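The Slow Way Across: Travel Between Fatgate and Wudov

2018-07-13

For most visitors, Fatgate is a place to change from the train to the boat. The station stands a short walk from the harbor, the ticket hall opens early, and within the hour many arrivals are already on the water. Those who stay longer will find a working port with a good covered market, a modest maritime museum and one of the better seafront promenades on this coast.

The crossing to Wudov takes 3 hours in calm weather. Five sailings leave each day in the high season, the first at dawn and the last in the early evening. From the end of August the timetable is reduced, and travelers who plan a same-day return should check the posted schedule before leaving the mainland. 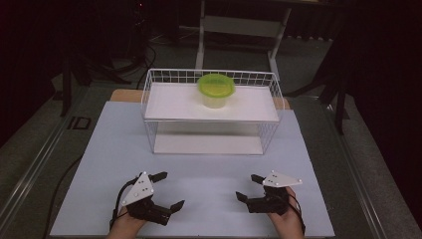
TRAVEL AND TRANSPORT

The route is served by the Rasent, a car ferry that carries nearly 300 passengers across two decks. Foot passengers board by the forward ramp and may choose any seat in the main saloon. The open upper deck is the more popular choice in summer, although the wind rises sharply once the vessel clears the breakwater, and a jacket is advised even in fine weather.

Graciela Ojeda has managed the harbor office at Fatgate for 12 years. In that time, she notes, the character of the traffic has changed. Freight and island families once made up the greater part of every sailing. Visitors now account for most of the summer bookings, and many of them travel without a car.

"People used to ask how quickly they could get there," she says. "Now they ask which side of the boat has the view."

The answer is the port side on the outward journey. The ferry follows the mainland cliffs for the first hour, then turns toward the open channel. On clear mornings the lighthouse at Paracha can be seen well before the island itself.

Vehicle space is limited and should be reserved in advance. Bicycles are carried for a small fee and are stored on the car deck, where they must be secured by the owner. Dogs are permitted on a leash in all outdoor areas and in the rear saloon.
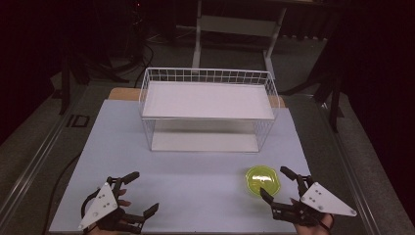
On the table, a white wire basket and a small yellow-green lid.

Paracha is the only intermediate stop, and it is made on request. The village has one inn, a bakery and a path that climbs through terraced fields to the lighthouse. Sobia Naqvi, who runs the inn, recommends the stop to walkers - particularly in late spring, when the terraces are in flower and the rooms are easier to obtain. Her kitchen serves supper to guests only, and orders are taken before noon.

From Paracha the remaining leg to Wudov is brief. The ferry enters the old harbor beneath the customs house, and buses to the northern beaches wait at the end of the pier. A return ticket remains valid for five days and permits one break of journey at Paracha in either direction.

Tickets are sold at the Fatgate ticket hall and at the pier kiosk in Wudov. Passengers boarding at Paracha pay on the vessel. Check-in for vehicles closes 30 minutes before departure.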